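Household Tasks Program: Putting the Groceries Away

The Household Tasks Program at the Daly Center for Applied Automation has completed its winter series on pantry work, and a summary of the findings is now available to members. The series was funded by Tradanel and was intended to answer a question that the Center receives often from the public: whether a machine can be trusted to put the canned goods on the shelf.

Putting away canned goods was chosen because it is ordinary. A can is rigid, it stands on its own, and it has the same outline from every side. Most adults can place one on a shelf while talking on the telephone. If a pair of robot arms cannot do this dependably, there is little purpose in discussing laundry or dishes.
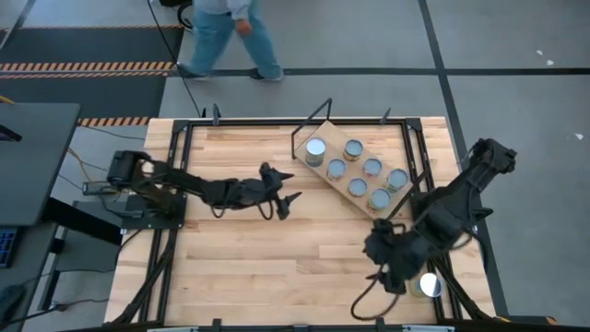

The two-arm worktable, with cans grouped on the wooden tray.

Over the course of the series the program recorded 996 attempts at moving a can between the tabletop and a raised board. The arms were guided by an operator for the first part of the work and ran under their own control for the remainder. Results from the two parts are reported separately in the summary, as the Center does not consider them comparable.

Under operator control, a set of cans was moved in 58 seconds at best. Under automatic control, the best run took considerably longer, and the arms paused most often when two cans stood close to each other. A gripper needs room on both sides of the object it is closing on, and kitchens seldom provide it.

"A person will push one can aside with a knuckle to reach the next one, without noticing that it has been done," said Shahnaz Ekanayake, who directs the program. "We had to treat that small push as a separate skill, and it took 46 sessions before we were satisfied with it."

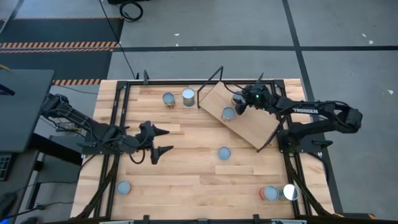
Cans at several points on the worktable and board, with both arms extended.

Labels presented a second difficulty. The planning software, supplied under license by Ellex, was asked to keep vegetables and soups apart. It performed well with large, plain lettering and less well when a label was turned away from the camera.

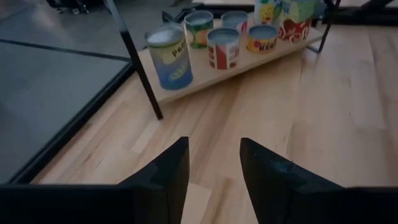
The program also reviewed what happens after an error. A dropped can in a test area is a minor event, but a glass jar in a family kitchen is another matter. Soledad Arancibia, who is responsible for safety review, has recommended that no home trial proceed until the arms can complete 30 consecutive runs without assistance. That standard has not yet been met.

The Center's position is therefore unchanged. Machines of this kind are suited to supervised work at a fixed table, including light sorting on a shop floor, and are not ready to be left alone with household chores. The next series, to be carried out with Plulside, will repeat the pantry work with bags and soft packages.

Members may request the full summary from the program office. Comments on the proposed home trial standard will be accepted through the end of March.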